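Stulport Technical Help
Questions > Teaching by Demonstration > Hand-held grippers

Two-handed demonstrations at a stove: how should a long task be divided, and how should operators be instructed?

Asked by Ebise Assefa
Tags: demonstration, two-handed, operator training, kitchen tasks

Our department is preparing a set of demonstrations for a two-armed robot. Operators perform each task with a hand-held gripper in each hand, and the recordings are then used to train the robot's policy. The task under review involves a portable stove and several kitchen objects on a table. The burner is not to be lit at any point during recording. The operator is to bring an object to the stove, set it on the burner, make one adjustment with the second gripper, and return everything to its place.

We recorded 161 demonstrations in the first round. On review, 89 were accepted. The remainder were rejected for one of the following reasons, in order of frequency:

Tracking of one gripper was lost for part of the recording.
The operator paused in the middle of a movement to decide what to do next.
The operator used one gripper for the whole task and left the other idle in the air.
An object was returned to the wrong place.

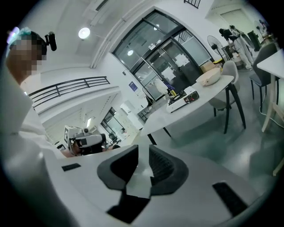
The first reason is the one that concerns the department most. The markers on the two grippers pass close to each other when both hands work over the burner, and it is at that moment that the position of one of them becomes unreliable. Operators have been asked to keep their elbows apart. This has reduced the problem but has also made their movements stiff, and the reviewer has objected that the robot will learn the stiffness.

The second reason may be a matter of instruction. Our written procedure is two pages long and was prepared before anyone had tried the task. Operators read it once and then work from memory.

I would be grateful for advice on three points.

1. Should the task be recorded as a single demonstration from start to finish, or divided into shorter parts that are joined later?
2. Is it acceptable to keep recordings that contain a pause, provided that the pause is marked?
3. Would remote control of the robot itself be preferable for this task? We have access to a Cimberg arm pair with a leader set. Its operators find it slow, but tracking would no longer be a concern.

The target for the second round is 100 accepted demonstrations, to be completed by the end of November. Please note that we cannot change the grippers or the headsets before then. We are able to change the table layout, the procedure and the order of work. 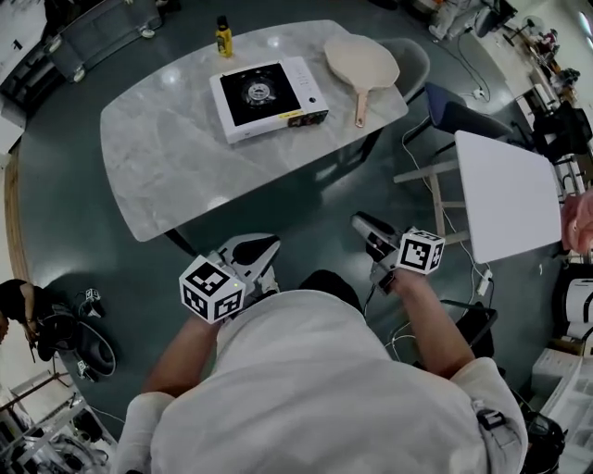
Figueroa: In reply to your three points, taking the last one first.

Remote control. I would advise against changing method between rounds. Recordings made on the leader set will have a different pace from the ones you already hold, and a policy trained on both may hesitate at the points where they disagree. If the department wishes to use the Cimberg pair, it should be used for a small correction set after the first policy has been tested. Let the robot attempt the task, have the operator take over when it goes wrong, and record only the recovery.

Division of the task. Record it whole, but have the operator bring both grippers to a fixed resting position between stages. These positions give you clean points at which to cut the recording if you later decide to do so. Joining parts that were recorded separately is harder, as the objects will never be in quite the same place at the end of one part as at the start of the next.

Pauses. A pause at a resting position may be kept and trimmed. A pause in mid-movement should be rejected. The policy has no means of telling a decision from a stop, and in our tests it would sometimes stop at the same place and remain there.

With regard to tracking, I would look at the layout before giving the operators any further instruction about their elbows. Turn the stove so that the second gripper approaches from the side. We turned ours by a quarter and the markers no longer passed in front of one another. You should then check the approach in 5 trial recordings, reviewed in full, before the round begins. Do not mix the old layout and the new one in a single session.

The procedure should be reduced to one line for each stage and read aloud to the operator during practice. It should state which hand does what. Where a procedure leaves the choice of hand open, most people will use the one they write with.

2 comments

Ebise Assefa: Thank you. Should the resting position be marked on the table?

Figueroa: A small variation is useful to the policy. Describe it in words ("both grippers open, short of the table edge") and leave the table unmarked.

Revley: We had the same tracking trouble. Slower movements fixed it for us. Also make sure the cables are not pulling on the wrist, people get tired and start turning the gripper over.

1 comment

Figueroa: Slower movements may help, but the whole set must then be recorded at that speed. I would not combine them with the accepted recordings from the first round without a separate test. I agree on the cables.

Status: Answered. The reply by Figueroa was accepted by the person who asked.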